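Household Textiles, Unit 5: Reading Cloth Before You Wash, Cut or Store It

These notes go with the fifth class. Bring them to the workroom along with your swatch card and a pencil. The reading for the unit is the chapter on finishes in the course pack. If you missed last week, the fiber burn chart is still pinned up by the door and can be copied there.

1. Fiber, yarn, fabric, finish

Most mistakes with cloth come from mixing up these four words. Fiber is the raw material, such as cotton, wool, linen, silk, polyester or nylon. Yarn is fiber that has been spun or drawn into a strand. Fabric is what you get when yarn is woven, knitted or bonded. Finish is anything done to the fabric afterward: brushing, pressing, dyeing, coating, shrinking.

A label tells you the fiber and very little else. Two shirts marked 100 percent cotton can behave in completely different ways. One may be a plain weave with a crisp pressed finish and the other a soft knit. The first will crease and hold the crease. The second will stretch at the elbows and hang out smooth overnight.

Write all four on your swatch card for each sample. If you don't know one of them, leave the box blank and come back to it.

2. Woven or knit

Pull the sample gently along its length, across its width, and then corner to corner. A plain woven cloth gives very little in the first two directions and more in the third. That third direction is the bias. A knit usually gives most across the width.

Elastic yarn confuses this test. A woven cloth with a little elastane in it will stretch across the width almost like a knit. Use the hand lens and look for the yarns crossing over and under each other. In a knit you will see loops.

Fraying is another clue. Cut a small square from the edge of the sample and pick at it with a pin. Woven cloth lets go of straight threads. Knits tend to curl or run.

3. Weight and drape

Weight is measured in grams per square meter or ounces per square yard. We use grams in this course. The swatches in the Mirlow set run from 85 grams, a thin lining cloth, up to the heavy canvas at the back of the binder.

Drape is how a cloth falls under its own weight. It depends on weight but also on stiffness, and stiffness depends on yarn, weave and finish together. A light organdy stands away from the body. A heavy wool crepe falls straight down. Don't guess drape from weight.

To test drape, lay the sample over an upturned jar and look at it from above. Many small, soft folds mean a fluid cloth. A few wide folds mean a stiffer one. Sketch the outline on your card. The sketches do not have to be good, but use the same jar every time or you can't compare them.

4. Folds and creases

A fold is a place where cloth bends. A crease is a fold that has stayed. Cotton, linen and rayon crease easily and need moisture as well as heat to come flat. Wool recovers by itself if it is hung in a steamy room. Polyester resists creasing in wear but can take a permanent crease from a hot dryer, and that one is very hard to remove.

Check for these when you look over a used garment or furnishing:

- fold lines that are paler than the rest of the cloth (dye has worn or faded there)
- shine along a fold or seam (from pressing without a cloth, or from rubbing)
- small holes at the corners of a fold (the piece was stored folded the same way for years)

Dark cloth shows the first two much sooner than light cloth. It also hides the third, so hold it up to a window.

5. Hems, and matte and shiny surfaces 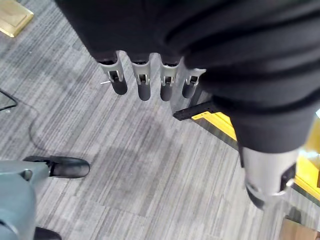
Vunent, 5 October 2021

A matte surface scatters light and a smooth one sends it back in one direction. On black cloth this matters more than anything else about the color. Matte black looks deep and even, and you have to find the folds by their soft edges. Black satin shows every fold as a bright line. When you match a patch to black cloth, match the surface first and the shade second – a slightly wrong black in the right finish is much harder to spot than the reverse.

Hems fall into a few common types. A pressed hem is folded sharply and stitched flat. A rolled hem is turned over on itself so the edge is narrow and round. A soft hem is turned but never pressed, so that the bottom edge keeps a rounded look. Soft hems suit thick or napped cloth. On thin cloth they tend to look unfinished.

Before you let down a hem, unpick a short length at a side seam and see what is underneath. If the hidden cloth is darker than the outside, the old line will show after you press it. Trim or a second row of stitching can cover it.

6. Washing tests

Cut two squares from each sample, each measuring 8 centimeters on a side. Keep one dry as the control. Soak the other in warm water with a drop of plain soap for 24 hours, rinse it, and dry it flat on white paper towel. Then check for:

- color on the towel
- change in size, measured both along and across
- change in feel – harsher, softer, fuzzier

Staple both squares to the card side by side. For the Stasen wool, use cool water and do not rub. Rubbing will felt it and you will be measuring something else.

7. For next time

Finish the cards for the lining, the canvas and both wools. Read the pages on storage in the course pack, and the short piece by Milošević on mending tapes. Bring one item from home with a hem you would be willing to unpick. The July samples are in the lower drawer if you need replacements. Please return the hand lenses to the tray.

Related items

Unit 3: Spinning and Yarn Counts
Unit 4: The Burn Test and Fiber Chart
Unit 6: Storing Wool and Silk
Swatch Card Template
Stain Table for Cotton and Linen
Workroom Hours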